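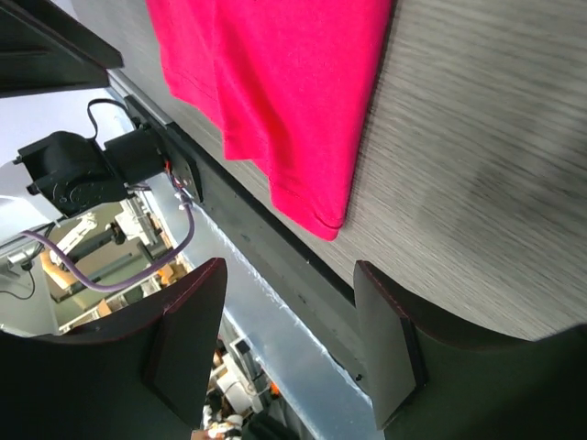 Clirnorville gripper comparison

The Clirnorville gripper comparison is a bench procedure for ranking two-finger grippers fitted to small robot arms. It was drawn up by Elfriede Leitner and Osamu Takeda at the Ilard workshop and is used mainly to choose fingers for sorting cloth and small parts. The same arm, controller and wrist camera are kept for every gripper in a series, so that only the fingers change.

Procedure

Each gripper makes 123 attempts, divided between folded fabric and small rigid objects. The opening before each approach is set by the operator and stored with the trial. An attempt counts as a hold if the object stays between the fingers for 5 seconds after lifting. Slips, double picks and controller stops are logged separately. Closing force is limited to 40 newtons in the controller — the limit applies to all fingers, including those rated higher.

Wrist camera

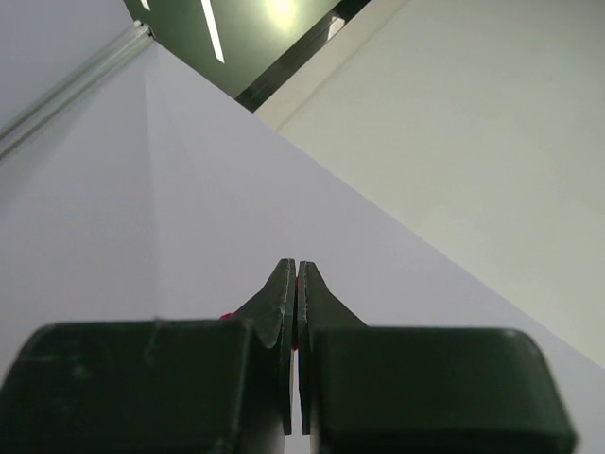
Camera placement affects the results nearly as much as finger shape. A camera looking along the fingers keeps the contact point near the middle of the view, but the fingers themselves block part of it. With tapered tips nearly closed on a small red object, only slivers of red remain in sight, one of them along the narrow gap between the tips. Takeda's scoring rules therefore do not accept a hold on the wrist view alone; a second, fixed camera is required for objects narrower than the fingertips.

Finger types

The Fendow finger is a broad pad intended for fabric. The Vlad finger is narrower at the tip and is normally paired with rigid parts. Hiyori Ichikawa later added a mixed series in which both types handle both classes of object. Its log holds 445 scored attempts, fewer than planned, as trials with a loose camera mount were removed.

See also: parallel gripper; wrist camera calibration; grasp scoring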